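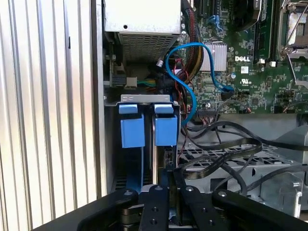 Course: Robots in Repair and Recycling
Handout 4: Rules for working inside an opened computer case
Irnov training room, version of January 4, 2024

Please read this handout before the practical part. It replaces the sheet from July, which had an old numbering of the rules. If your printed copy says "Handout 3b" on top, throw it away.

1. What the rules cover

The rules are for a robot arm with a gripper that removes parts from a desktop computer: memory modules, drives in their carriers, data cables, power connectors. They do not cover opening the power supply unit. The power supply comes out as a closed box and goes to the Flosudari bench, with its cables still attached.

2. Before the arm moves

2.1 The mains cable is unplugged from the computer and lies on the table where the whole group can see it. Switching off at the back is not enough.
2.2 Press the power button of the computer for a few seconds after unplugging.
2.3 Both students know where the emergency stop is. One of them keeps a hand near it during the whole run. The person at the stop does not type, does not write notes and does not hold the case.
2.4 The grounding strap is connected to bare metal of the chassis, not to a painted surface.
2.5 Speed limit is set to the training value. Do not change it, also not for the way back.

3. Cables first

Most damage in our course comes from cables. A SATA cable often makes a high loop over the board, and a finger of the gripper can go under this loop when the arm comes down. The drive is then pulled by its cable and the socket on the board breaks.

Therefore: look for loops that stand higher than the drive bay. Plan the approach from the side where there are fewer cables. If no such side exists, stop and move the cable by hand, with the arm in hold and the stop pressed. Thick power bundles are stiff and they spring back, so look again after you let go.

Never pull a connector by the wires. Grip the plug body, and release the latch if it has one.

4. Drive carriers and memory

Colored plastic handles and latches are usually the places meant for touching. Grip a carrier by the handle, with low force, and pull in the direction of the rail. If the force goes over the limit 2 times, the run is finished and you call the instructor.

Memory: open the slot clips first. Hold the module at its edges, and keep the fingers away from the chips. An empty CPU socket must not be touched at all, by gripper or by hand.

5. The log

Every run is written in Rovow, including the runs that were stopped. Write the case number, the part, the force limit and the reason for the stop. Last term the groups made 825 runs and 168 of them had no reason filled in. We can not learn much from those.

6. For the next lesson

Read the Văn checklist, pages 2 to 5, and mark each point which is stricter than our rules. Bring your own safety glasses.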